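Sleep and Noise in Shared Student Housing

Project report, Group 3
Deepika Fernandes, Rodica Sima, Eduardo Neves
Supervisor: Chelsea Bramwell

1. Why we chose this topic

All three of us live in Lulden, the student housing on Nakcombe Road, and in the first month we complained very much about sleep. The rooms are small, the walls are thin, and the night bus stops under the windows. Our question was simple: does the noise at night change how long the students sleep, or do they only feel that it does?

We first wanted to compare Lulden with Trutbridge, the newer building across the river, but we did not receive permission in time.

2. Method

We asked residents to keep a sleep diary during March. Each person wrote the time of going to bed, the time of getting up, and how many times they remembered waking. In the morning they also gave the night a mark from one to five. In total 47 students took part and we collected 686 nights that were complete enough to use. Nights with a missing bedtime were removed.

For the noise we put one sound meter in the corridor of each floor. We decided to call a night "loud" when the meter passed the limit we had set more than 3 times between midnight and five in the morning. This rule is our own and another group may choose differently.

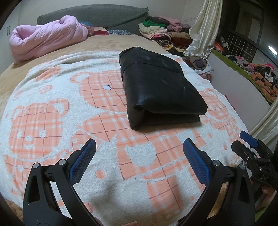 The diaries were on paper. Rodica typed all of them into a spreadsheet and Eduardo checked every tenth page against the original. Handwriting was a bigger problem than we expected, especially the difference between 1 and 7, and two diaries had to go back to their owners for correction.

3. Results

On loud nights the students gave lower marks in the morning, and they remembered more wakings. The total time in bed was almost the same. It seems that people stay in bed as long as the first lecture allows, whether they slept well or not.

The floor was important too. Residents of the ground floor wrote about the bus in their comments — on the top floor almost all comments were about doors. Saturday was the worst night on every floor.

4. Problems

A diary measures what a person remembers, so short wakings are surely missing. The meters stood in the corridor and could not hear what came through the windows. Pao-chu Lui from the statistics help desk also warned us that students with bad sleep are perhaps more willing to join a sleep project.

5. Suggestions

We recommend soft closers on the corridor doors, starting with the top floor. A door closer takes 90 minutes to install, according to the housing office. The next group should place the meters inside the rooms, and ask for the permission at Trutbridge before the semester begins.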